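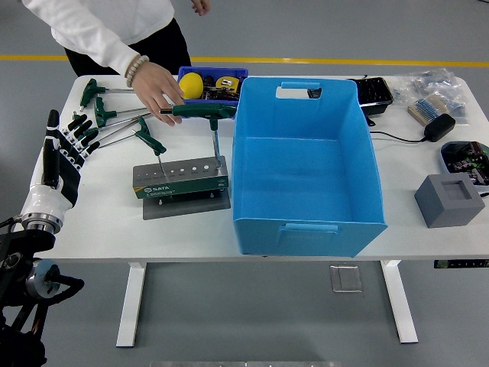
Fig. 2. T-handle hex keys and stand.

Unit 2 — Hex keys, T-handles, putting things back

Read before lab. Bring the worksheet from page 16, filled in as far as you can get.

Last time was screwdrivers, so some of this repeats. Sorry, short on time.

What it is
Hex key = Allen key = hex wrench. Same thing. Six-sided shaft, fits a six-sided socket in the screw head. L-shape is the cheap one that comes with furniture. T-handle has a long straight shaft and a grip across the top, so you can spin it fast and still lean on it a bit.

Long shaft reaches into deep spots. It also twists. If you see the shaft winding up like a spring, stop — wrong tool for that screw, go to a socket and ratchet.

Sizes
Metric and inch keys look alike and are NOT the same. A 5 mm and a 3/16 in are close enough to fool you (3/16 is 4.76 mm). Key feels loose in the screw, try the next one up. Never "make it work" with the loose one, that's how heads get rounded out.

Check the fit: push the key all the way in, wiggle. Should be almost no play. Dirt in the socket counts as a bad fit, pick it out first.

The stand
Metal block, row of round holes in graded sizes, size marks under the holes. The marks are tiny so get down and read them, don't guess from across the table. Each key goes back in its own hole, shaft down, handle up. A small key will drop into a big hole and look fine from far away. It isnt fine, next person grabs the wrong size.

Keys lying on the table are OK while you are working. Not OK when you leave.

Lab task
Work in pairs. Take the Komis clamp frame off the shelf, take out the side screws, put them back in.
- empty the stand first, lay keys out by size, smallest on the left
- pick a key by eye, then test the fit, write down both
- snug all screws before tightening any of them
- tighten across, corner to corner
- refill the stand, swap with the pair next to you, check eachother's

Sleeves up, bracelets and rings off before anything with a motor. For hand tools use your own judgment.

Reading: Hermans shop manual, p. 236, the table of socket head screws. Skip the part on torque, we get to that in October.

Worksheets go in the Mirodeck folder by 4 pm. Late ones lose a point.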